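## 4. Shaping and placing the flower sprays

OK, your Rumance sprays are out of the box and you've read section 3 on sorting them by length (if you haven't, go do that, I'll wait). This section gets them from flat and squashed to standing up nicely on a table. It's my favorite part of the whole kit!

I'm working with the white-blossom spray all the way through. The others in the set bend the same way, except the fern, and the fern has its own notes in section 6.
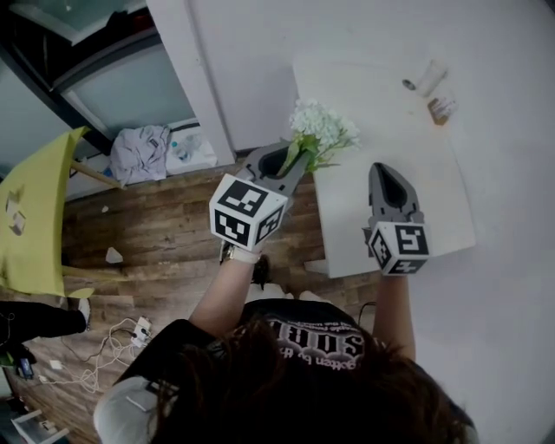
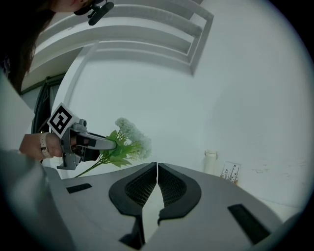 *White spray, held by the stem.*

### 4.1 What you'll want within reach

- The white spray
- The Stallitz vase from the small carton, or any narrow vase with a bit of weight to it
- The bag of clear glass beads
- Wire cutters (not your good scissors, please)
- A soft dry paintbrush, the cheap kind
- A damp cloth and a dry one

Clear a patch of table before you start. A plain light-colored table is great for this job because you can see the outline of the leaves against it, but use what you've got. I did my first ones on the ironing board.

### 4.2 Waking up the spray

1. Pick the spray up by the stem, low down, well under the lowest leaf. Don't grab it by the blossoms. They're only pushed onto little plastic pegs and they will come off in your fingers.
2. Give it a gentle shake over the table. A few bits of green plastic dust may fall out the first time, and then that's pretty much the end of it.
3. Hold the main stem in one hand. With the other, start at the bottom and ease each side stem out, just a little. Work your way up.
4. Turn the spray a quarter turn and do it again. Keep going until you're back where you started.
5. Now the leaves. Run each one between finger and thumb from the base to the tip, and let it curl slightly down at the end.
6. Leave the blossoms for last. You're only tipping the clusters so that they don't all face the same way.

> **Note:** If a leaf has a hard crease from the box, use a hair dryer on low, held a hand's length away, and smooth the leaf flat while it's warm. Let it cool before you let go.

> **Caution:** Low means low. Bình Dương tested the high setting for me on a spare spray and the leaf edges went shiny and stayed that way. No steam irons either, and keep the dryer off the blossoms completely.

The whole thing takes me 10 minutes when I'm taking my time. Your first one will be slower, and you'll probably overdo the spreading and end up with something like a feather duster. Just squeeze the side stems back in and have another go. The wire doesn't mind being bent a few times — it minds being bent sharply in the same spot over and over.

### 4.3 Getting the height right

The Stallitz vase is 13 inches tall, and the white spray comes long on purpose so you can fit it to a taller one if you own one. In the Stallitz I like the lowest leaves sitting just above the rim, with none of them shoved down inside.

1. Stand the vase on the table and hold the spray in front of it, so the blossoms are at the height you want.
2. Put a bit of masking tape on the stem where it meets the bottom of the vase.
3. Before cutting anything, try folding the extra stem up on itself. A folded stem sits in the beads better than a cut one, and you can undo it later.
4. If it's too thick to fold, cut just below the tape with the wire cutters.

> **Caution:** There's wire inside the stem and the cut end is sharp. Point it away from your face when you cut, hold on to the loose piece so it doesn't fly, and cover the fresh end with one of the rubber caps. They're in the tiny bag everyone throws out with the packing paper. Check the packing paper.

Measure from the bottom of the *inside* of the vase if yours has a thick base. Huia Trevaskis did a row of these for the front room at Flimham and cut every stem to the outside height, and every last one stood proud of the rim. She saved them by adding more beads underneath, so all is not lost if you do the same.

### 4.4 Into the vase

1. Wipe the inside of the vase and let it dry all the way. Beads stick to a damp wall and look cloudy.
2. Pour in a shallow layer of beads. Tilt the vase and let them roll down the side; dropping them straight onto glass from the top is a good way to chip it.
3. Lower the stem in until it touches the beads, folded end down.
4. Hold it where you want it and pour the rest of the beads in around it with the other hand. A second person makes this a lot easier! If you're by yourself, lean the stem on the rim, pour half, straighten it up, then pour the rest.
5. Let go. If it slumps, pull it out, open up the fold a bit so it grips, and try again.

Leave room at the top. I fill to the shoulder of the vase and stop there.

> **Note:** No water. I know that sounds silly to write in a manual for artificial flowers, but the stem wire rusts and turns the beads brown. If you like the look of water, there's a clear setting gel in the Donnelly add-on pack, and that one's permanent, so be very sure.

### 4.5 Where to put it on the table

This bit is taste, so take or leave what I say.

On a long table against a wall, I keep the vase away from dead center and let the spray lean toward the longer side. On a round table, center is fine, and then you have to go back and check the spray from every seat. Sit down when you do it. An arrangement that looks lovely when you're standing over it can be all stem from a chair.

Take everything else off while you decide. Cups, packets, phones, whatever has drifted onto the table, move it somewhere else for a minute. Then put back only the things that live there.

With a white wall behind, the pale blossoms can fade away a bit. You can turn the leafiest side to the back so there's green behind the flowers, and that fixes most of it. Nikau McPhee prefers a dark runner under the vase. It looks good in his dining room and fussy in my kitchen, so there you go.

Keep it out of strong sun if you can. Mine sat in a south window all July and the greens went a little blue.

### 4.6 Keeping it clean

- Dust with the dry paintbrush, top to bottom, whenever you do the shelves.
- For sticky kitchen dust, use the damp cloth on the leaves only, then the dry one.
- Don't rub the blossoms. Dab.
- Blossom fell off? Push it back on its peg. If it's loose, a dot of clear craft glue on the peg will hold it. Leave it lying down until the glue sets.

### 4.7 If something's not right

**The spray keeps turning around in the vase.** Stem's too straight. Fold the end or add a small sideways bend below the bead line.

**One side looks bare.** Usually a side stem is still stuck flat to the main one from packing. Run your thumb up the back of the stem and you'll feel it.

**The vase tips.** Too much lean for the weight. Add beads or bring the spray back upright. Please don't leave a tippy one where kids can reach it.

**Leaves pop off at the joint.** Push them straight back on with a twist. If the little collar has split, Aroha Mudgway handles spares and she'll want to know which spray it came from, so keep the tag.

Once the white one is standing, go on to section 5 for the mixed arrangement. You'll need the tall grasses and the second bag of beads.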